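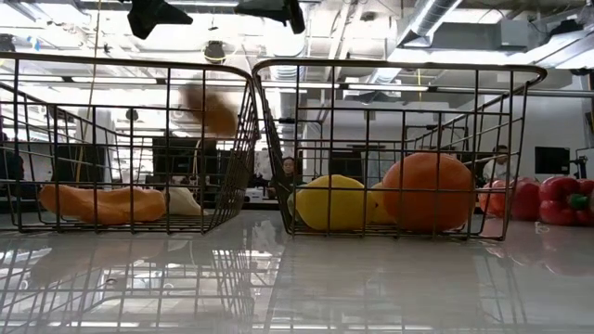 I have been putting my produce away wrong for most of my adult life, and I blame the refrigerator drawer. You know the one. You slide it open in February looking for a lime and find a cucumber that has turned to soup. So my opinion, which I will defend at any dinner table, is that wire baskets on the counter beat the crisper for nearly everything you plan to eat this week. Two of them, side by side, black wire, flared at the top. One gets the fruit, so the lemon and the big round orange go in together on the right, and the long lumpy orange things that need peeling go on the left. The red peppers can sit out on the table next to the baskets until I make up my mind about them (and yes, I know, peppers last longer in the fridge. Mine don't get the chance).

My sister-in-law thinks this is clutter. She has one of those kitchens where the counter is bare except for a candle, and she keeps her onions in a lidded bin she bought from Bundora for more than I spend on shoes. It's a lovely bin! I have also watched her buy onions three times in a month while she had onions.

You eat what you can see — that's my whole argument. When we lived over the Hailu market I paid 22 dollars for my first pair of baskets and the kids started grabbing fruit on the way out the door without a word from me. Before that I'd have sworn they didn't like oranges.

I'll give the other side a little ground. Berries go in the fridge, greens too, and if your kitchen gets full afternoon sun you'll want to move things around. And wire does leave dents in a ripe peach, so put a dish towel down first. I can live with a towel.

Search this site Enter keywords Go

100 shares 4 comments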